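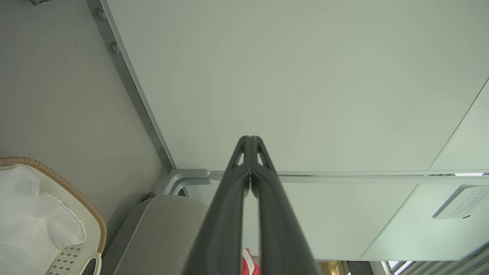

Basket with its white liner in place, beside the grey seat.

Section 3. Lining and filling the basket

This section covers the oval basket supplied with the Restcombe seating set. Fit the seat cushions first, as described in Section 2. The basket stands on the floor next to the seat and holds small household cloths, throws and light laundry. Keep it out of the main walkway.

Fitting the liner

1. Take the basket out of its carton and remove all the packing paper. Check inside for the spare parts envelope (part 1445).
2. Run a hand round the woven rim. Trim any stray ends with scissors. Do not pull them.
3. Shake the liner open and lower it in, closed end down. Push it into both ends of the oval.
4. Fold the top of the liner outwards over the rim, or leave it bunched inside if you prefer the weave to show. Either way is fine for everyday use.
5. Press the middle of the liner down with a folded towel to let the trapped air out. Take the towel away again.

Note: the liner will look creased when new. Do not iron it. The creases do not affect use.

Caution: keep liners away from babies and young children. Thin plastic can cause suffocation. Store spare liners in a closed drawer.

Placing the basket

1. Set the basket on a flat, dry floor. A bare floor is best; on thick carpet it may rock when half full.
2. Leave a hand's width between the rim and the seat. Woven material can snag soft upholstery if the two rub together.
3. Turn the basket so that its long side faces you.

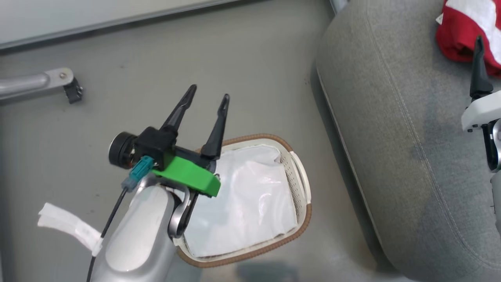 With the basket in position you can start filling it. Cloths can be laid over the seat cushion while you sort them, but do not leave damp ones there -- the cover marks easily and the marks are slow to dry out.

4. Put the heavier items in first and spread them along the length of the basket.
5. Add light cloths on top. Loose folds are enough.
6. Keep strong colours apart from white items, particularly red cloths that have not been washed before. Lay them over the seat or in a separate bag until you are ready to wash them.
7. Stop when the contents are level with the rim.

Caution: do not sit or lean on the basket. Do not lift it by the liner.

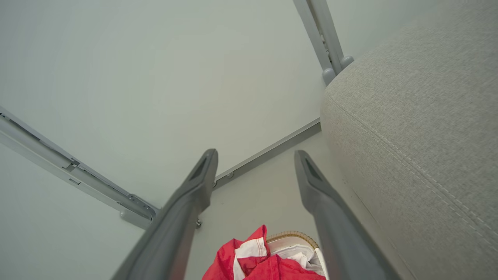

Red and white cloth next to the basket; white fabric inside, below the rim.

Emptying and care

1. Gather the top of the liner and lift it out slowly. If it catches on the weave, stop and free it by hand.
2. Wipe the rim with a barely damp cloth and leave it to dry before fitting a new liner.
3. Check the rim every 6 months for splits. Small splits can be glued with clear craft glue -- larger ones need a new basket.

For replacement liners, quote part 115 when ordering. Seat cover washing instructions are in Section 4.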